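Hurnow Equipment > Bench Automation > Two-Arm Sets

Skaltley Two-Arm Bench Set
Reviewed by our floor staff. Page updated 13 August 2025.

Availability: made to order
Sold as: complete pair with table and walls
Suited to: training rooms, test benches, college workshops, patient small businesses
Not suited to: anyone hoping to get rid of a chore this year

Read this before you ask for a quote

We sell the Skaltley set and we would like to sell more of them. We also take the returns, and most of the returns we get come from people who saw a short video of two arms tidying a table and thought they were buying a tidy table. So this page is longer than the maker's own, and less cheerful.

The Skaltley is a pair of light arms on a low platform, facing a flat white tabletop with walls on three sides. Each arm ends in a two-finger gripper. You can drive them by hand from a pair of leader handles, record what you do, and train a control program on the recordings. You can then let the program drive and see how much of your work it has picked up. That last part is where opinions differ, including inside this shop.

What people want it for

The requests we hear are nearly always the same few jobs. Put the empties in the bin. Sort small parts into trays. Fold the shop rags. Load the parts washer. Wipe down the counter at close. A person does any of these while thinking about lunch, and that is a fair sign of how hard they are to hand over. The arms have no trouble moving. They have trouble with a cap that faces the wrong way, a label that has come loose and a bottle that rolls when touched.

Bottles into a wastebasket is the job we use at the counter when a customer asks what the set can do. It sounds like the easiest thing on the list. Tormod Halvorsen, who runs our demo bench, picked it because every visitor already knows what a good result looks like, and he doesn't have to explain a score.
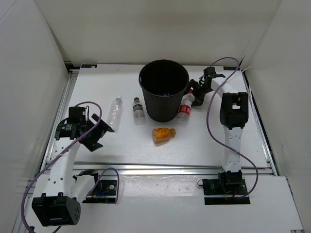
Tormod keeps a log of the bench, and he agreed to let us print some of it. Over 200 runs with a trained program and a mixed lot of bottles, 65 ended with everything in the bin and no human hand on the table. The rest needed help of some kind. Often it was small: a nudge, a bottle stood back up, a restart. Sometimes an arm closed its fingers on air, carried the air carefully over to the bin, let go of it, and went back for more.

Is 65 out of 200 good? For a research group, it may be a decent start. For a cafe owner with a full counter, it's worse than useless, as someone has to stand there and watch. We've had customers argue that you can leave the arms going overnight and it doesn't matter how slow they are. It matters if the first thing they do is knock a bottle onto the floor, where neither arm can reach it.

What the set does well

The arms repeat. If you put the same part in the same place, facing the same way, they will pick it up over and over, and they don't get bored. Edvin Lundgren ran one of ours on a plain pick-and-place job with a fixed tray and a fixed drop point. It did 2,000 cycles before he shut it down to check the screws, and two of them had backed out a little on one wrist. He tightened them and carried on.

But notice what that job was. Everything had been lined up for the machine. Edvin made the tray, Edvin filled the tray, and Edvin emptied the box at the other end. If you can line your work up that neatly, there are older and cheaper ways to move it than a pair of arms. A chute, for one.

Hand driving is also good, better than we expected. With an hour of practice most people can pick up a bottle, turn it and drop it where they want. It's a pleasant thing to do and we have lost whole afternoons to it. It is also a person throwing away a bottle by the longest route anybody has come up with.

What it does badly

Clear plastic. Programs that go by camera have a hard time telling where a clear bottle stops and the white table starts. Labels help. Peel the label off and your results will drop.

Round things on a flat top. The fingers come in, one touches before the other, and the bottle is somewhere else. Some customers lay down a rubber mat. That helps with rolling and gives you new trouble with fingertips catching on the mat.

Anything tall with a rim. The gripper has to come up, over and down, and the forearm needs room behind it. Leave space around a bin and don't push it up against the back wall.

Working together. Two arms ought to be twice as useful as one. In practice a good part of your training time goes into teaching each one to stay out of the other's way. Ailsa Skinner, who bought a set for a college workshop, now runs hers one arm at a time for first-year students and only brings in the second when they have something that works.

Liquids. The arms aren't sealed. Empty your bottles before they go on the table. We won't cover a motor that has had soda in it.

Cables

The maker gives you enough cable for full reach and very little advice about where to put it. Run it loosely along the links, with a loop at each joint large enough to let the arm stretch all the way out. Too tight and you'll pull a connector. Too loose and it ends up in front of your camera, or under a finger. Move each arm slowly by hand through its whole range with the power off before you clip anything down. Then do it again after you've clipped it.

We keep spare cables in stock. Buy one with the set.

What's in the crate

Two follower arms with grippers
Two leader handles for hand driving
Tabletop with aluminum rail
Lower platform, drilled for the arm bases
Three wall panels, off-white
Control boards and power supply
Cable kit
Tool roll and spare screws
Printed setup guide (there is a newer one online, use that)

Not included: cameras, computer, bin, bottles, or any program that will do your chore for you when you open the crate. The Trumico software pack is sold separately. It handles recording and playback without much fuss. The trained samples that come with it are fine for checking that the arms work. We wouldn't plan a business on them.

Setting up

Allow a full day. The crate weighs more than it looks, so get a second pair of hands for the table. Bolt the platform down first, then the arms, then the walls. Each arm needs to be zeroed before first use and after any hard knock. The walls matter more than people think: they keep the background plain, and a program trained with them up tends to fall apart when they come down. If someone in a bright shirt walking past is enough to throw your results off, check your walls.

Keep the lighting the same too. Tanner Wong trained his set by a window in April, was very pleased, and then called us a few weeks later wondering what had broken. The sun had moved. He has blinds now.

Upkeep

Check wrist and finger screws weekly if you run the arms every day. Wipe the tabletop, which marks easily. The scuffs don't do any harm, though very dark ones can fool a camera. Replace finger pads when they go shiny. Motors get warm in normal use; if one is too hot to keep your hand on, stop and find out why.

Warranty is 23 months on the arms and doesn't cover finger pads, cables or anything that has been wet.

So can it do chores yet?

Our buyer, Frøydis Brekke, thinks we're too hard on it. Her view is that the bench does things today that it could not do when we first took on the line, and that a shop which learns to train these arms now will be ahead when the programs get better. She may be right. We've heard the same speech about three other products, and one of those is still in the back under a sheet.

If you want to learn how this kind of machine is taught, or you teach other people, the Skaltley is a solid set at a fair price and it's easy to repair. If you want the empties gone by closing time, put the bin closer to the door.

Questions from customers

Can I use one arm only?
Yes, and we'd suggest it to begin with. The arms are sold as a pair, but either will run alone.

Will it work on my kitchen counter?
It'll bolt to a board that you can set on a counter. Expect to train it again from scratch in the new spot.

Does it fit the older Sandberg table?
The rail does. The wall panels don't, and you will need to drill new holes for the platform.

Can I see it run before I buy?
Please do. Bring your own objects, the more awkward the better. Call the counter first so that Tormod can have the bench free.

Do you take returns?
Unused sets in the crate, yes. Used sets, less a restocking charge, if they are dry.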